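Workshop tips: running a gripper arm indoors without marking the walls

Page 6 of the Clatach workshop notes, revised in June by Ardalan Mirzaei

Walls, frames and furniture get damaged far more often than the arm does. The rules on this page cover reach, speed and parking for any arm with a two-finger gripper used in a furnished room. Try each move in the simulator first, then run it at the bench.

Simulated room, gripper arm:
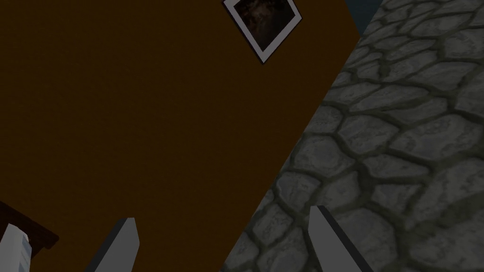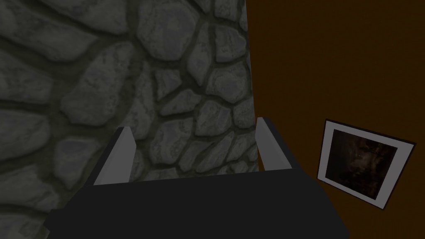
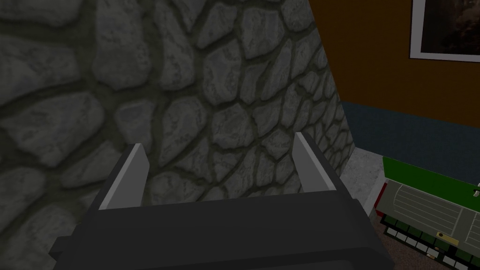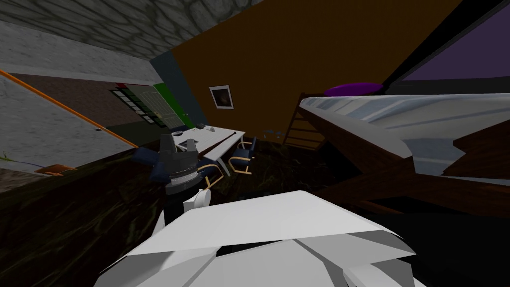
How far should the fingers stay from a wall when the arm isn't picking anything up?

Keep them at least 200 mm away. If the room is too tight for that, turn the wrist so the fingers point into open space and lower the speed limit to 10 per cent before you move the arm again.

Before you start

Write the keep-out zones down before you enter them in the controller. Include anything hung on a wall, anything with glass in it, and the full swing of every door. Measure a picture from the outer edge of its frame, and measure how far it stands off the wall as well as its height and width.

Chairs are a nuisance because they move. Mark the floor with low-tack tape where the legs go and check the tape at the start of each run. If a chair is off its marks, put it back. Don't adjust the zone to suit the chair.

Ladders and bunk rails need a zone of their own. A finger will fit between two rungs very easily and won't come out at the same angle. We treat the whole ladder as a solid block from floor to top rail.

Speed

We use two settings on the Skaltometti controller. Open floor is 59 per cent. Anywhere within arm's reach of a wall or furniture is 33 per cent. The 10 per cent setting is for tight spots and for the first pass of any new move, whatever the simulator told you.

Change the setting while the arm is stopped. Changing it in the middle of a move gives a small jolt on our unit, and the older Shirazi wrist is worse for it.

Rough walls

Stone, brick and textured plaster need extra care. A drawing shows one flat plane, but a rough wall has high spots, and the high spots are what you hit. Lay a straight edge across the wall, find the stone or brick that sticks out furthest, and measure your clearance from there.

The same goes for the simulator. Cobblestone in a simulated room is often only a pattern laid over a flat surface, so a move that clears it on screen may scrape the real thing. Add the depth of the roughest part to your zone by hand.

Smooth painted walls are easier to measure and harder to repair. Keep a small jar of the matching paint, labelled with the room and the wall.

Finger tips

Wipe the fingers with a damp cloth at the end of the day and dry them. Grit on the inner faces will scratch whatever you pick up next. Check the tips for burrs by dragging a scrap of old stocking over them. If it snags, dress the edge with fine emery paper and check again.

Stendent slip-on covers are good for handling crockery and painted wood. Take them off for anything oily. The covers also add a little length, so enter the new finger length in the controller whenever they go on, and enter the old one when they come off. Most of our scuffed walls came from skipping that second step.

Two arms in one room

Give each arm its own zone and let only one of them into the shared space at a time. Put the name of the arm holding the shared space on the whiteboard. It sounds old-fashioned, but everyone in the room can read it.

Set both arms up from the same corner of the room. If one is measured from the door and the other from the window, the two maps will disagree by however much your tape measure sagged.

Parking

Park with the fingers closed and pointing away from the walkway. Open fingers catch on sleeves and bag straps. Leave the stop button where you can get to it without reaching past the arm, and don't hang coats or colour charts over it.

Power down at the wall, then fill in the log: who ran it, what was moved, which covers were on, and any contact at all, including a light brush that left no mark.

Next page: cable runs, floor mats and where to put the extension lead.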